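# Pant: household wiping demonstrations, version 6

Pant is the dataset half of our student project. The other half is Virlow, a two-armed robot that is supposed to wipe things and mostly pats them. The club builds it, the club breaks it, and the club writes READMEs like this one when the parts are on back order.

The data is head-camera video of people cleaning up messes in real kitchens. We train a small model on it to guess where a cloth should go next. Then Virlow puts the cloth somewhere else.

## What's in it

- 2,720 clips, most of them short
- 12 kitchens, none of them improved by our visit
- 400 clips held back for testing (please leave them alone, we can tell)
- one label file per clip, plus a notes column that got out of hand

Surfaces are split into `upright` and `floor`. Keep the two apart when you train. An upright surface lets a mess run, a floor lets it spread, and a model that has only learned one will be very confident about the other.
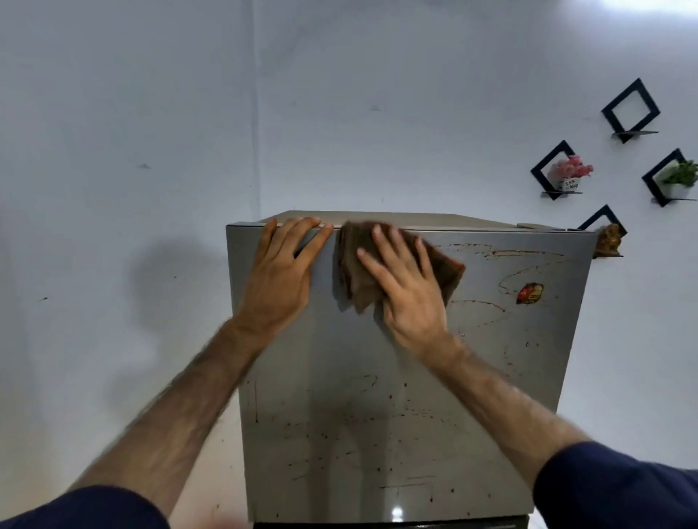
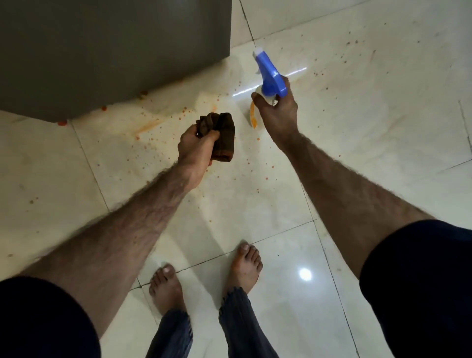

Reddish-brown on the refrigerator door, orange-red on the tiles, same kitchen. Both go under mess type `splatter`, with the color in its own column.

A comment on the last release wanted to know why "clean" is a label at all when half the floors in the set still look hazy at the end of the clip. Gemton asked the same thing at build night and added that a shiny tile with a lamp reflected in it gets marked dirty by the model every single time, so maybe the labelers deserve some sympathy.

Fair on both counts. As of version 6, `clean` has been renamed `stopped_wiping`. It's the only thing we can vouch for. Reflections now have their own mask, drawn by hand, and if you enjoyed coloring books as a child we have openings.

## Labels

| Field | Values | Notes |
|---|---|---|
| `surface` | upright, floor | counters are coming in August |
| `mess` | splatter, smear, crumbs, other | "other" is doing a lot of work |
| `left_hand` | cloth, bottle, bracing, idle | what it holds or does |
| `right_hand` | cloth, bottle, bracing, idle | same list, other hand |
| `glare` | yes, no | yes |

The hand fields matter more than we expected. People swap hands, lean on things, and carry the bottle without spraying it. Our first model assumed the cloth was always on the right, and Virlow spent an evening polishing with an empty gripper while the left one held the rag up like a flag.

`bracing` means the hand is flat on or hooked over something that isn't being cleaned at that moment. It does not mean `idle`. We had a long argument about this and the minutes are in the repo under `docs/`, in case you have trouble sleeping.

## Getting started

Unpack the archive, then run:

```
python inex.py --data ./pant --split train
```

Inex is our loader. It reads the clips, matches them to labels and complains. Most of the complaints can be ignored. The one about missing frames can't.

If you run out of memory, add `--small`. If you still run out of memory, you have the same laptop we do.

## Known problems

- Depth is estimated and gets strange on anything glossy, including metal doors and polished tile.
- Cloths are labeled as one blob even when folded. Virlow does not understand folding and we didn't want to upset it.
- Smears that were already there when the clip starts have no start time. Don't use them to learn how messes happen.
- There is very little failure data. People tend to keep going until they're bored, and boredom isn't annotated.
- Kitchen 6 has two sets of labels that disagree. The newer one is the default. The older one is probably better.

## Using it

Class projects and competition entries are welcome. Tell us if you place ahead of us, so we can be gracious in advance. Please don't post stills of the homes without asking first.

Bug reports go in the issue tracker, with the clip number and the full Inex output pasted as text.

Last edited 22 May 2018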